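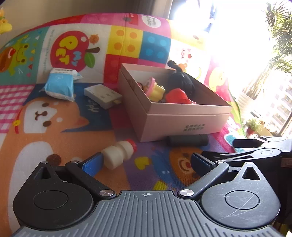 Figure 1. Hand-held gripper at a small plastic bottle on the play mat, second gripper at right.

Floltarex gripper comparison: progress report to Lirnus
Report date: 21 January 2018

1. Purpose of this report

This report describes the work done in the first period of the grant and the state of the comparison between the two finger pad types. It also explains a change in the schedule, for which we ask your agreement in section 6. The budget table is sent separately, as you requested.

As a reminder, the question of the project is a simple one. We want to know which pads and which opening width should be used for household objects, before we pay for the motor-driven version of the gripper. For this we let people work with the gripper in the hand, with the camera mounted on it, and we look at the recordings afterwards. The motor-driven version will have the same finger geometry, so we expect that most of the findings can be carried over. How far this is true must be checked in the second period.

2. Work completed

The work with the hand-held tools began later than planned, because the first delivery of linkage arms from Jansen had holes of the wrong diameter. The parts were replaced without cost, but we lost almost 21 working days. During this time we prepared the object list and the written instructions for the operators.

After the arms were fitted, the recording went well. We have collected 2519 grasp attempts. From these, 303 were removed after viewing, mostly for two reasons: the operator touched the object with the other hand, or the camera image was too bright to decide what happened. The rest are labeled and stored on the project server, where Lirnus has reading access.

Every attempt has the same form. An object is laid on the mat, the operator approaches with open fingers, closes, lifts, and puts the object into a box. We note if the object was held from the first closing, if a second closing was necessary, or if it was dropped. We do not measure the force at this stage.

The mat is a printed children's mat with many colors and cartoon faces. We had used a plain gray cloth in the preparation phase, but on the cloth our object detection gave results which were too good to be believed. With the printed mat the detection makes more mistakes, and these mistakes are useful for us. For example, it marked the printed apple as an object many times.

3. Comparison of pads

We compare a soft pad and a firm pad. The operators did not know which one we expected to be better.

Small bottles. The small drink bottles with a narrow middle were the clearest case. When such a bottle lies on its side, the soft pad holds it well at the narrow part and the bottle does not turn. The firm pad also holds it, but the bottle often turns around its long axis during the lift. For putting into a box this does not matter. For standing the bottle up it would matter very much.

Plush toys. Both pads work. The difference between them is smaller than the difference between one operator and another, so we do not wish to draw a conclusion. Plush toys are easy to grasp but they sometimes stay hanging on the finger after opening, more often with the soft pad.

Cylinders. Short cylinders roll away when only one finger touches first. This is a question of the approach and has little to do with the pad. We have added a sentence to the instructions, asking the operators to bring both fingers down to the mat before closing.

Thin packets in plastic wrapping. This is the weak point of both types. The fingers slide over the wrapping, and the packet is pushed along the mat. The firm pad is somewhat better when its lower edge can go under the packet. We are considering a small lip at the end of the finger. A drawing has been made, but no part was ordered yet.

Flat hard devices, such as adapters. The firm pad was better here. The soft pad bends at the edge and the object tilts.

In short, the soft pad remains our preference for round objects and the firm pad for flat ones. We had hoped for one pad which is suitable for everything, and at present we cannot recommend such a pad.

4. Camera and light

The camera position behind the body of the gripper gives a view of both fingers during the complete movement, and this was the reason for choosing it. The position has been kept the same for all recordings which are counted in this report.

The strong light from a window is still a problem. When the sun comes in directly, the side of the mat next to the window loses its colors in the image. We have tried a fixed exposure, which helps near the window but makes the shadow side too dark. The automatic exposure reacts too slowly when the gripper is turned quickly. The controller software from Skala allows a limit on the exposure time, and a short test with this limit looked good. We would like to repeat it with 300 attempts before we change the setting for everybody.

We do not want to close the curtains. The gripper is intended for homes, and homes have windows.

5. Wear and repairs

The body and the hinge housings are holding up well. Scratches on the housings have no effect on the function. The pivot screws needed to be tightened more often than we had written in the maintenance plan, and we have now put thread-locking liquid on them. Since then none has become loose, but the time is still short.

The soft pads lose their shape at the lower corner after long use. We change them when the corner no longer closes against the other finger. The cost of the pads is small, but the change takes time, because the old glue must be removed completely.

6. Change of schedule

The original plan foresaw the end of the hand-held comparison at the date of this report. Because of the delay with the linkage arms, we ask to continue it until the end of March. The total budget does not change. The rent for the room is covered from our own means.

In the extended time we plan the following:

Test of the exposure limit, as described in section 4.
Production of a first finger with a lip, and a short trial with packets and flat devices.
A repeat of the bottle attempts with partly filled bottles, which were not included until now.
Tasks with two grippers at the same time, where one holds the box and the other puts the object in. We have recordings of this kind, but too few for a comparison.

7. Points for decision

We ask Lirnus to confirm the extension until the end of March, and to tell us if the finger with the lip may be paid from the line for spare parts. If it must be paid from another line, we will send a separate request with the offer from Jansen.

We also need to know if the recordings may be shared with Skala for the improvement of the exposure control. Nothing has been given to them so far. The recordings show the room and the view from the window, and we would prefer to have your written answer on this point before anything is sent.

The next report will contain the results for the lip and the updated list of objects.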